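Notes for the evening talk, owners' club, Prorncombe hall. Start 7:30, speak 35 minutes, then questions. Speak slowly. Water on the left side.

## Buying a used electric van — what I learned with the Josum

**Opening (3 min)**

Good evening, and thank you for coming. My name is Vilém Slanina. I drove diesel vans for most of my working life, and since January I drive a used electric one, a Josum with the long body. Tonight I will not try to sell you this van. I want to tell you how I bought it, what I checked, what I forgot to check, and how much the forgetting cost me.

Ask: who here has already driven an electric van? Wait for the hands. If many, shorten the part on charging.

**Why I changed (4 min)**

My work is delivery of bathroom parts, between the warehouse in Estthorpe and small builders. My longest normal day is 90 miles. My old van needed a clutch and a new exhaust in the same month, and the mechanic looked at me like a doctor with bad news.

I wrote down my miles for four weeks before I looked at any advertisement. Please do this. I was sure that I drove much more than I really do. I had in my head one long trip to the coast, and I was planning to buy a van for this one trip.

(Pause here. People usually want to say their own number.)

**The seller and the first visit (5 min)**

I bought from Lukáč, a small dealer who takes vans back from leasing. He had 4 of the same model in the yard, same color, same year. The cheapest one had the most miles, and I went directly to it, as everybody does.

My friend Glória Serrano came with me. She repaired electric forklifts for years and she has more patience than I have. She asked for the charging history of every van before she opened a single door. Two of them had been charged almost only on fast chargers. The one with the highest miles was charged slowly at night in a depot. So the cheap one was not a bad choice, but I had chosen it for the wrong reason.

Say clearly: a fast charging history does not mean a bad battery. It means you ask for a battery report. If the seller has no report, you pay for one or you leave.

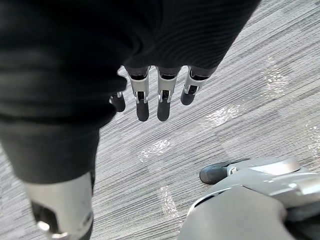

The report is one page. It gives a percentage for the health of the battery, and you will look only at this number. Look also at the difference between the weakest cell and the strongest cell. On my van the health was 91 percent and the difference was small. On the van beside it the health was 93 percent, but one module was clearly weaker than the rest. Glória told me to take the 91, and I took it.

**What we checked on the yard (6 min)**

Slow down for this part, people write.

- Charging cable: is it in the van, and does it lock into the socket without force? A new cable cost me 216 dollars, as mine was missing and I did not look.
- Charge port: bent pins, brown marks, a cover that does not close.
- Tires: heavy van, strong motor. Look at the inside edge of the front ones.
- Brakes: the motor slows the van, so the discs are used very little and they rust. Drive, then brake firmly several times and listen.
- Heater: turn it on and wait five minutes. Ask if it is a heat pump or a simple resistance heater.
- Load area: check the stated payload on the plate. Not in the brochure, on the plate.
- Underneath: scratches on the battery cover. Use a flashlight and bring something to lie on.

The payload surprised me. I was told by another owner that all versions carry the same weight. They do not — the long body carries less than the short one, and for me the difference is two bathtubs.

**Money (5 min)**

I negotiated 500 dollars off the price for the tires. I did not negotiate for the cable, see before.

The charger on my wall was close to a second story. The first electrician wanted 2,000 dollars, with a new panel. The second one came, looked at the old panel, and said it was good enough if I set the charger to a lower current. My van stands at home for ten hours in the night. It does not need the high current.

Insurance: get the quote before you sign. My company wanted to know if the van is charged at home or at work, and I had to call them two times.

**Winter (5 min)**

This is the part where people look worried, so tell it simply. In the cold weeks I lost a quarter of the range. I heat the cabin while the van is still plugged in, and I use the heated seat more than the fan. Only one time I had to stop and charge on the road, and this was after I forgot to plug in the evening before.

If someone asks about mountains or towing: I have no experience, say so. Maybe Glória can answer, she sits in the second row.

**Small complaints (3 min)**

The app logs me out. The cup holder is too shallow. The reversing sound is so loud that my neighbor knows exactly when I go to work. The sliding door needs a strong hand in frost, and silicone spray on the rubber helped.

**Closing (2 min)**

Would I buy it again? Yes, the same van from the same yard, but I would open the back door and look for the cable. Write down your miles, ask for the report, lie on the ground with a flashlight.

Thank you. Questions.

*If there is time:* the van is outside, near the side entrance. Keys are in the gray jacket. Let people sit in it, maximum three at once.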